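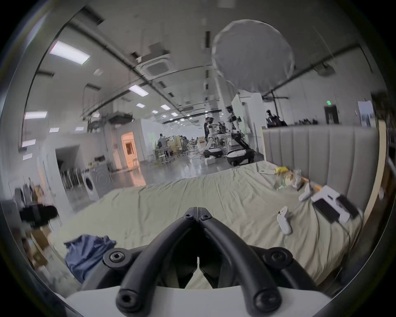 The handheld gripper over the bed, with the big room behind it.

May 2019

I promised a few of you I would write up the business with the fingers, and then I put it off, partly because I was embarrassed and partly because I wanted to be sure we had the cause right before I went telling people. So get yourself a coffee, this one runs on a bit.

For those who don't follow along closely, my days at Novport are spent mostly at the bed. We have a whole pretend bedroom at one end of the floor, and I pick things up there with the handheld gripper, put them down again, and the recordings go off to the people who teach the arms. Shirts, chargers, snack bags, whatever is going. I love it, I really do. It's a funny way to earn a living (my mother still thinks I'm a chambermaid) but it is peaceful work, and after a while you get a feel for the tool the way you do for a good pair of kitchen tongs.

Well, I had got such a feel for it that I stopped paying attention. Two mornings running I noticed the fingers weren't meeting quite true. One tip was sliding a hair past the other when I closed on something thin, like the hem of a shirt. I told myself it was my wrist. I even changed how I held it! Then I went after a corner of the sheet, closed up, and felt a little crunch through the handle, and when I opened again the left finger stayed where it was. The right one swung out by itself and I had a pinch of green sheet stuck in the hinge.

Now, what I should have done was put it down, switch it off and call somebody over. What I did was hold the thing in one hand and start working the cloth loose with the other. You can guess the rest. The finger let go all at once and shut on the side of my thumb. No blood, just a fat purple bruise and a word I won't type on here, but those fingers are thick and there is more pull behind them than you'd think. Meriem Ait Brahim heard the word from the other side of the partition and came over with an ice pack from the kitchen, and to her great credit she looked at the thumb before she looked at the gripper.

We took it apart that afternoon. There are two small pivot bolts side by side up where the fingers join, and one of them had backed most of the way out. You could turn it with a fingernail. The outer bolts, the big round ones with the hex sockets, were tight as anything, and those are the ones we'd always checked, I suppose because they look important. The little pair in the middle never made it onto the list. When Meriem went back through the maintenance notes, the tool had done more than 600 closes since anyone had put a wrench to them.

The worse part, for me, was the recordings. If the fingers were out of line for two mornings then everything I picked up in that time was picked up crooked, and I had to go back and watch it all. We ended up throwing out 60 takes. You can see it once you know, the tips crossing over a little more each time, like a pair of scissors with a loose screw. The folks on the Tahiri side had already noticed that their arm was coming in slightly sideways on soft things and had been hunting through their own code for it. I brought them a box of pastries from Pristell and they were very nice about it, considering.

So we do things a bit differently now. The pivot bolts have thread locker on them and a stripe of paint pen across each head, so if one starts to turn, the line doesn't match up anymore and you can tell at a glance. I check the stripes before I start and again after lunch. And if cloth gets caught, the power comes off first, before any fingers of the human kind go near it. Meriem wrote that last one on a piece of tape and stuck it to the inside of the tool case, in capitals, with my initials after it.

I also asked for the closing force to be turned down for cloth. It took some arguing, since it has to hold a full bottle as well, but we have a softer setting now for the bedroom work and I find I like it better anyway. Shirts don't come up with that hard little crease in them.

The thumb is fine, thank you to everybody who wrote. The nail went a strange color for about 8 days and then thought better of it. I can knit again, slowly, and the gray cardigan I showed you last time has one sleeve and a good part of the other. I'm hoping to have it finished by June, when I'm off to Plollach to see my sister, who has already asked if it comes with pockets. It does not, but I may have to add some.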